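Laborbuch Aufräumzelle, November, angefangen gegen 8:40

Kamlesh war schon da, als ich kam, und hatte die Greifer neu genullt. Rechts war der Versatz wieder da, also genau das, was wir nach dem Umbau der Grundplatten befürchtet hatten. Wir haben das jetzt in Pakanard als festen Startschritt eingetragen: ohne Nullfahrt keine Aufnahme. Bitte nicht umgehen, auch nicht "nur mal schnell".

Thema bleibt der Schreibtisch. Also Stifte, Marker, Kappen, Packungen, alles durcheinander, und am Ende soll es in Regal und Korb liegen. Klingt nach einer Aufgabe für ein Kind vor dem Abendessen, und ich finde sie immer noch großartig, gerade weil sie so harmlos aussieht. Ein Stift rollt, ein Stift liegt quer unter dem nächsten, und einer steht plötzlich schräg am Finger, weil der Greifer ihn zu weit hinten erwischt hat. Dazu durchsichtige Kunststoffschäfte, bei denen die Tiefenschätzung uns gern auf den Tisch dahinter schickt.

Stand der Daten: 1082 Durchläufe im Ordner Dornireo, davon 153 mit der Markierung "nachgreifen". Die 153 sind für mich der eigentliche Schatz. In denen setzt der Arm einmal falsch an, der Mensch an der Fernsteuerung merkt es und korrigiert ohne Pause. Als Kamlesh die Gruppe in der letzten Version stärker gewichtet hat, fing die Politik an, von selbst ein zweites Mal anzusetzen. Vorher ist sie mit leeren Fingern zum Regal gefahren und hat dort sehr sorgfältig nichts abgelegt. Ich habe ungelogen geklatscht, als sie zum ersten Mal umgedreht ist!

Vormittag: Farum-Gewichte geladen, Geschwindigkeit wie gehabt, Licht unverändert. Zwischen den Durchläufen haben wir den Tisch umgeräumt und andere Sachen dazugelegt, damit sich das Modell nicht an eine Anordnung gewöhnt.

Schreibtisch aufräumen, beide Arme, Drahtregal hinten links, Korb an der linken Wand:
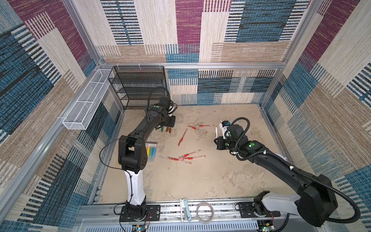
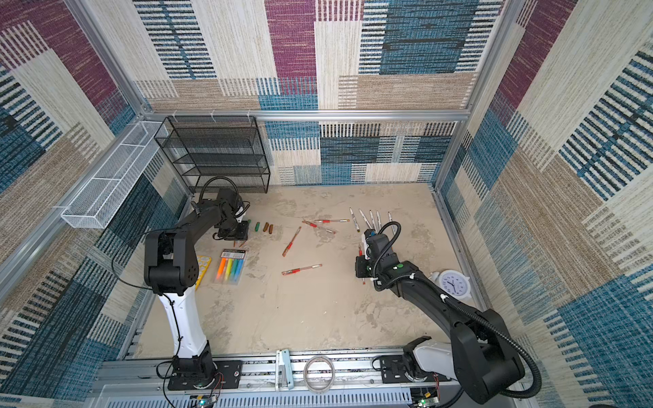
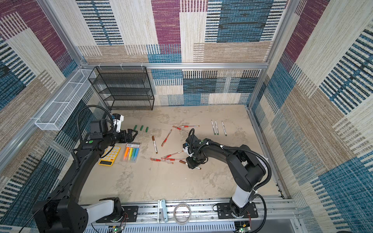 Zurück zur Reihenfolge, da waren wir uns beim Kaffee uneinig. Kamlesh möchte, dass das Modell immer erst die oben liegenden Stifte nimmt und dann die freien. Ich würde es lieber selbst entscheiden lassen. Mein Argument: Menschen greifen auch einfach in den Haufen und schieben mit dem Handrücken zurecht, was im Weg ist. Sein Argument: Menschen haben Fingerspitzen. Gut, Punkt für ihn. Wir probieren beides, er seine Variante mit fester Rangfolge, ich meine ohne, jeweils 20 Durchläufe mit denselben Startlagen. Die Startlagen liegen als Überlagerung auf dem zweiten Monitor, bitte sauber danach auslegen.

Beobachtungen vom Vormittag, unsortiert:

Dünne Stifte gehen am besten, wenn die Finger leicht schräg zur Stiftachse kommen. Exakt quer wäre laut Lehrbuch besser, aber dann kippen sie beim Anheben, sobald der Griffpunkt nicht mittig ist. Mit etwas Schräge legt sich der Schaft an die Innenkante des Fingers an und bleibt liegen. Das hat niemand einprogrammiert, das kommt aus den Vorführungen. Ich habe mir daraufhin auf die Hände geschaut und mache es selbst genauso.

Kappen sind ein Elend. Sie sind niedrig, rutschig und ungefähr so hoch wie der Fehler unserer Tischkalibrierung. Einmal hat der linke Finger auf der Platte aufgesetzt und der Regler hat brav abgeschaltet. Kein Schaden, aber ich möchte die Drehmomentgrenze für den letzten Zentimeter vor der Platte weiter unten haben. Kamlesh baut das als eigenen Bereich in Garba ein, dann lässt es sich pro Aufgabe einstellen.

Packungen lassen sich erstaunlich gut schieben und erstaunlich schlecht heben. Der Blisterkunststoff gibt nach, der Greifer meldet "habe etwas", und beim Hochfahren gleitet das Ding raus. Am Kartonrand angefasst sieht es viel besser aus. Heißt: mehr Vorführungen mit Griff am Karton, und die mit Griff auf dem Kunststoff aussortieren, auch wenn manche davon irgendwie noch gutgegangen sind.

Übergabe von rechts nach links: läuft! Wirklich hübsch anzusehen, wenn der rechte Arm den Stift aufrecht hält und der linke ihn oberhalb übernimmt. Langsam ist es, viel langsamer als von Hand, und beim Loslassen warten beide Arme manchmal aufeinander wie zwei Leute an einer Schwingtür. Dieses Warten müssen wir loswerden. Verdacht: In den Vorführungen steckt genau an der Stelle eine Denkpause von uns, und die lernt das Modell mit. Ich schneide die Pausen testweise heraus und schaue, ob die Bewegung dadurch ruckelt.

Kabelführung am rechten Unterarm noch einmal kontrolliert. Der Wellschlauch kommt in gestreckter Haltung gut mit, ganz eingeklappt wird die Schlaufe eng. Vorerst nicht anfassen, aber im Auge behalten.

Mittags kam die Frage auf, die im Haus jeder irgendwann stellt: Kann ich das bald daheim haben? Meine ehrliche Einschätzung fürs Protokoll. Schreibtisch in einer Zelle mit festen Wänden, gleichbleibendem Licht und bekannten Ablageorten: ja, das ist in Reichweite, und zwar näher, als ich im Frühjahr gedacht hätte. Ein beliebiger Küchentisch mit Brotkrümeln, Schulheften und einer halbvollen Tasse: nein, noch lange nicht. Die Tasse macht mir dabei weniger Sorgen als die Entscheidungen. Was ist Müll, was ist ein wichtiger Zettel, was darf liegen bleiben? Greifen wird jeden Monat besser. Beim Wissen, wohin etwas gehört, stehen wir am Anfang.

In der Werkstatt sehe ich es optimistischer. Montageplatz nach der Schicht abräumen, Kleinwerkzeug zurück in den Einsatz, Bits nach Größe, das hat feste Plätze und jemanden, der sie festgelegt hat. Wenn ein Arm dafür die halbe Nacht braucht, stört das keinen Menschen. Die Geschwindigkeit, über die wir hier so viel reden, wäre dort fast egal. Zuverlässig müsste es sein, und bei Unsicherheit müsste der Arm das Teil liegen lassen und sich melden. Eine Melde-Funktion haben wir überhaupt noch nicht. Aufschreiben für die nächste Planungsrunde!

Nachmittag, 14:15: Vergleich angefangen. Kamleshs Variante zuerst, nach 2 Durchläufen Abbruch, weil die Protokollierung die Handkamera links nicht mitgeschrieben hat. Dienst neu gestartet, Zeitstempel geprüft, von vorn. Die beiden abgebrochenen sind gelöscht, bitte nicht wundern über die Lücke in der Nummerierung.

15:50: Kamleshs Satz durch. Zahlen trage ich erst ein, wenn meiner auch fertig ist, sonst fange ich an, beim Auslegen unbewusst zu helfen. Mein Eindruck beim Zuschauen war gut, die Bewegungen sind ruhiger als letzte Woche, vor allem beim Absenken.

Offen:
Drehmomentgrenze nahe der Platte (Kamlesh)
Vorführungen mit Griff am Kartonrand aufnehmen, wer Zeit hat
Pausen bei der Übergabe herausschneiden, Kopie der Originale behalten (ich)
Kalibriertafel ist an einer Ecke wellig, neue drucken und diesmal auf Alu kleben
Meine Variante ohne Rangfolge, gleiche Startlagen, morgen früh vor der ersten Besprechung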